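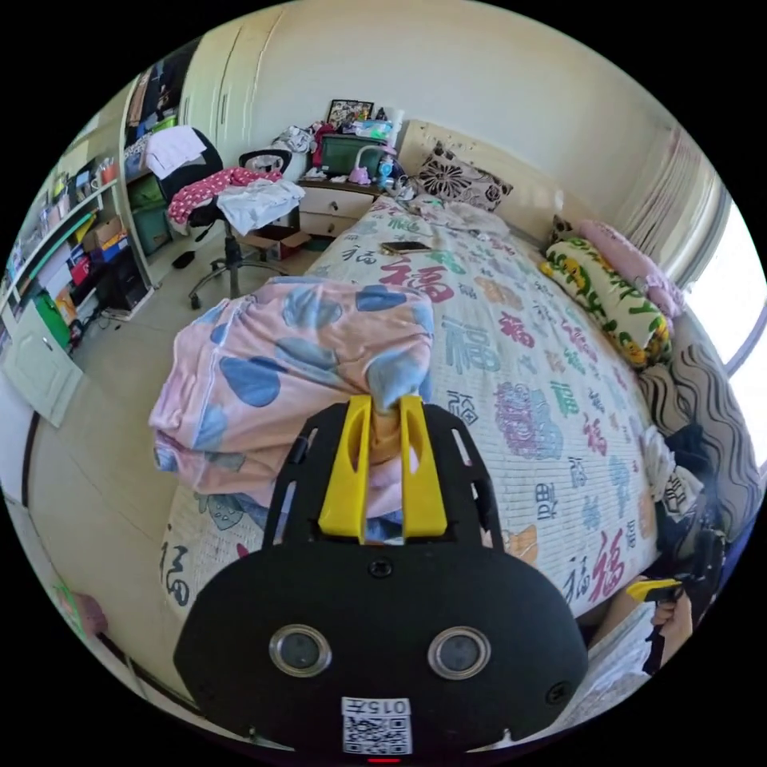 Chapter 5
Textiles in the Home: Warmth, Air and Weight

What you will study in this chapter
How a cover keeps a sleeping person warm
What the filling does and what the outer fabric does
How to read the label of a bed cover
How washing changes a filled textile over the years

5.1 Why we begin with the bed

A person who sleeps well spends almost a third of life under some kind of cover. For this reason the bed is a good place to start the study of household textiles. Clothes are changed with the weather and with fashion, but the covers on a bed often stay with a family for a long time, and they are expected to work every night.

In Chapter 4 we looked at single fabrics: how they are woven or knitted, and how the fiber influences the strength and the feel. Now we come to textiles that are made of several layers. The quilt is the best known of them. In its traditional form it has a top fabric, a filling and a back fabric, and the three are held together with stitches. A comforter is built in a similar way, but it is usually thicker and has fewer stitches. In many shops the two words are used as if they had the same meaning. In this book we keep them apart where the difference is important, and we say "filled cover" when we speak of both.

5.2 Still air

It is common to say that a blanket is warm. In the language of physics this is not correct. A blanket on a shelf has the same temperature as the shelf. The heat comes from the body, and the cover only makes the loss of this heat slower.

What makes the loss slower is mostly air. Air is a poor conductor of heat, but it moves easily, and moving air carries heat away. The fibers of a filling divide the air into very small spaces where it can hardly move. A thick filling of light fibers can therefore be warmer than a heavy blanket that is woven tightly. Students are often surprised by this, and so we ask you to test it yourself in Activity 5.A at the end of this section.

The filling can do this work only as long as it keeps its height. The height of a filled cover when it lies without pressure is called loft. If you press the cover flat, the air goes out and the loft is lost for the moment. A good filling rises again after the pressure is taken away. A tired filling stays low, and the cover feels thin although its weight is the same as before.

Stitches also press the layers together. Along each line of stitching the loft is nearly zero, and more heat passes there. Why, then, do we stitch at all? Without stitches the filling moves to the sides and to the corners, and after some months the middle of the cover is empty. Every maker has to choose between these two problems. The old quilts of the Dolden valley have very close stitching, and people there used two of them together in November and through the winter. The covers made in Fokham have wide channels and a higher loft, but they must be shaken often.

Activity 5.A
You need 2 glass jars with lids, warm water, a thermometer, a piece of tightly woven wool and a piece of loose filling of the same weight. Fill both jars with water of the same temperature. Wrap one jar in the wool and the other in the filling, and hold the filling in place with a thin cloth. Measure the temperature every 5 minutes and write the results in a table. Repeat the test with the filling tied down firmly with string. Compare the three curves and explain them with the word "loft".

5.3 The outer fabric

The outer fabric has several duties. It holds the filling, it touches the skin or the sheet, and it must let moisture go through. During the night the body gives off water vapor, and if the fabric does not allow this vapor to pass, the sleeper feels damp and wakes up.

Cotton is the most usual choice. It takes up moisture well and can be washed at a high temperature, but it dries slowly. Polyester dries fast and keeps its color, but some sleepers find it too warm in summer. Mixed fabrics try to give a part of both.

The pattern is normally printed on the top fabric before the layers are joined. When a cover is bought for a small room, a large pattern should be looked at from a distance — in the shop it is seen too close, and the effect at home can be quite different.

5.4 A case to keep in mind

We will return many times in this chapter to one set of records. The Mizuno laundry in Grasta washed filled covers for hotels and private homes, and it kept a card for each cover. There are 1,657 cards. On each one we find the fiber, the weight before the first wash, the method of drying and the loft after every wash. Some covers were washed 26 times before they were taken out of use.

The cards show that drying was a greater danger to the filling than washing. Covers that were folded while the inside was still damp lost their loft early, and the filling formed hard lumps. In Section 5.5 we study the first group of cards, which concerns covers with a cotton filling. Before you continue, please review the table of fiber properties in Chapter 4, especially the columns for moisture and for elasticity.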